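28 March 2026, whelping room notebook

Okay, day 11 for the Flerko litter and I finally have a minute to sit down and write something longer than a weight. Everybody gained overnight except the little cream girl with the green yarn, who stayed exactly where she was. I'm not panicking (I did a bit of panicking at five this morning, Corina, you'll see the crossed-out stuff on the feeding sheet, ignore it). She's warm, she's noisy, she's pink in the mouth and she latches fine once she gets a nipple to herself. Her brothers just bulldoze her off it.

So from tonight she gets first turn at the back end with the two big boys parked in the warming box for ten minutes. If she hasn't picked up by tomorrow's evening weigh-in I'll top her up with formula. The can from Herdale is open and in the door of the fridge, and PLEASE write on the lid when you take some out.

Biggest boy, blue yarn, was 756 grams at seven o'clock. What a tank! I put him on the scale twice. I did zero it with the towel on, I checked, and he came out the same both times. His nails are already like needles and Flerko has scratches all along her belly, so I trimmed the whole litter after breakfast while they were milk drunk. Front feet only on the last three because they woke up and it turned into wrestling. Back feet still to do on those.

Flerko herself is eating like a horse, which is what I want. She's on puppy kibble soaked in warm water, four meals, and she left a bit of the noon one. Temp normal. One teat on the left, second from the back, felt firmer than I like this morning. Warm washcloth, then I put blue yarn on it and he sorted it out in no time. Check it again at every feed and feel for heat.

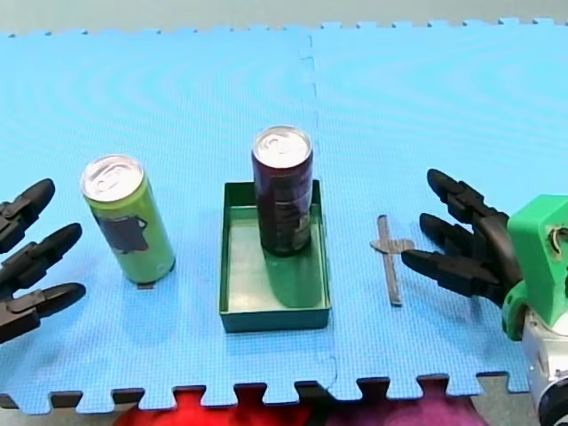 Heat lamp: I raised it one link on the chain. They were all sleeping spread out along the edges like they couldn't get far enough away from it, and after I moved it they drifted back into a loose heap within half an hour. I still think we should get rid of the lamp by next week and just use the pad under one corner, so they can choose. Corina thinks it's too early with the nights we've been having. We'll look at how they're sleeping and decide then.

Started the early handling stuff last week and I'm keeping it short. Hold them upright, head down, on their back, tickle between the toes, a few seconds each, once a day and no more. Green yarn hates being on her back. Red yarn falls asleep in every position, including upside down, what a dog.

Calls: the Vlachopoulos family want to move from the waiting list to a definite yes, and they've sent the 300 deposit. They'd like a girl but they're not fussy about color. I told them nobody picks until I've seen the pups on their feet and playing, and go-home won't be before the last full week of May. The lady from Landham wanted to visit this weekend and I said no, not while their eyes are still opening. She was nice about it.

Eyes, by the way! Red yarn has a slit open on the right side. All the others still shut tight.

To do: back feet on the last three, wash the fleece pads (we're down to two clean), order wormer, ring the vet on Monday about dewclaws on Flerko's next checkup card, where they've written down the wrong dog again. Next weigh-in seven tonight, I'm doing it, Corina has the midnight one.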